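Vedano Runway Notes, read me first

Hi! This is my folder of notes on knitwear and outerwear collections, typed up from the paper notebooks I fill during shows (my handwriting is awful, so be grateful). I started it in January, mostly to settle an argument with Amedeo Dal Bello over who showed the cropped cape first. It was Farkas. He still says Ekton.

What you get: 216 looks, one row per look, from 6 collections. Each row has the label, the season, the main fabric, the color as I'd say it out loud, and a comments column where I get carried away.

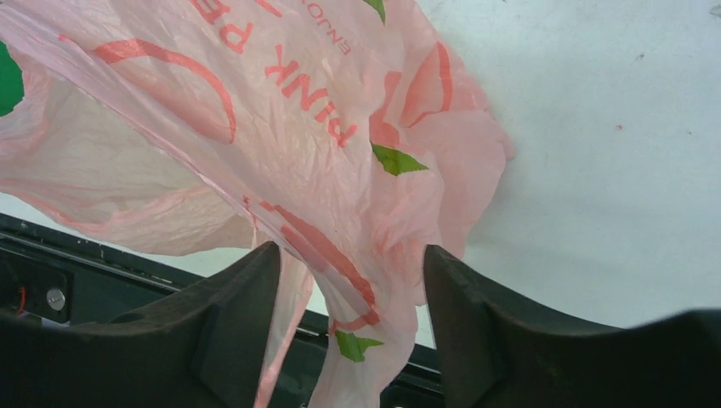

Colors were the hardest part! I tried using proper swatch names at first and gave up after one evening, so "brick" and "rust" are both in there and they overlap a lot. If you need clean groups, use the color_family column, which Sveva Rinaldi put together for me.

Ratings go from 1 to 5 and they're purely my taste. I love a big sleeve and I'm hard on shiny trousers, so please don't build anything serious on them. 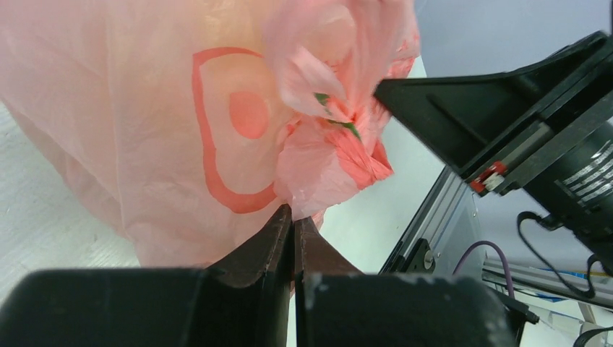 Known problems: look 99 is in there twice (once with the belt, once without, long story), and the Fonus rows have no fabric weights. A few hems are marked "midi?" where I was sitting too far back to tell.

Use it however you like, just mention Vedano somewhere. Corrections are very welcome, especially on the linings.

Last updated July 31, 2020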